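### 4.2 Oral feedback in paired lab notebooks

We now turn to the part of the study that surprised us the most, and that we most enjoyed analyzing. In the first term, students in the Pralter sections received written comments on their lab notebooks, in the margins, a few days after handing them in. In the second term, starting in January, the same students received their comments out loud, recorded by a classmate and played back in the next session. The teachers, the tasks and the grading sheet stayed the same in both terms.

The recordings are a joy to listen to. Students who had written "good work, add units" in a margin would happily talk for a full minute when given a recorder, and in that minute they asked questions, went back over a calculation, changed their minds and (quite often!) found a mistake in their own notebook while talking about somebody else's. Yagi and Renaud, who coded the material separately, sorted 3019 comments into three groups: comments on form, comments on procedure, and comments on reasoning. Their disagreements were settled in discussion with Iwasaki, and the coding guide was revised once, after the pilot.

Written comments were mostly about form. Students told each other to underline titles, to label axes, to write more neatly. Spoken comments leaned strongly toward procedure and reasoning, and this held for confident students as well as for those who had said very little in whole-class discussion. One student at the Bikurberg site told her partner: "I get the same number as you but I don't see how you got there, so can you say the middle part again?" We could not have hoped for a better example of what Section 2 calls a request for the missing step. Requests of this kind were rare on paper and common in the recordings.

We had expected spoken feedback to be friendlier in tone, and it was, but the more interesting change was in how specific it became. Speakers pointed to a line, a table or a sketch and stayed with it. Ueda suggests that the act of talking to a known person, whose notebook lies open on the desk, pulls attention to the page in a way that filling a margin does not. This fits well with the interviews, where several students said they had read the notebook properly for the first time when they had to speak about it.

The tasks themselves deserve a word. All pairs worked through the same sequence of 25 short activities, each built on one everyday question about force, contact or motion, and each ending with an open prompt ("What would you change, and what would you expect to see?"). The open prompt drew by far the richest spoken comments. Where a task had a single numerical answer, partners tended to confirm the number and move on. Where it asked for a prediction, they argued, and we mean this in the best sense. The grip and contact activities, which come in the second half of the sequence, were especially lively in this respect. 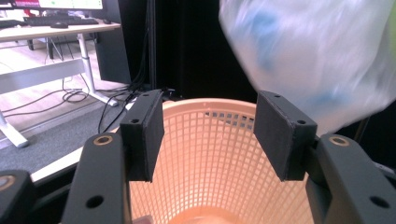 **Figure 3.** Black gripper fingers with foam pads, held open over a round peach-colored mesh basket.

Two limits should be kept in mind. First, the order of the terms was fixed, so students had more practice with the notebooks by the time they began recording. Okabe's comparison with the Matsuda sections, which used written comments all year, shows only a small shift toward reasoning in the second term, and this makes us fairly confident that practice alone does not explain the change. Second, listening takes time. Teachers told us that playing back a recording used up the first minutes of a session, and one teacher moved the playback to homework halfway through the term. We kept her sections in the analysis and mark them separately in the appendix.

Even with these limits in view, we find the pattern very encouraging. The equipment was simple, the training for students fitted into a single lesson, and the comments they gave each other got closer to the physics. The next section looks at what the receiving partners did with those comments when they revised their notebooks.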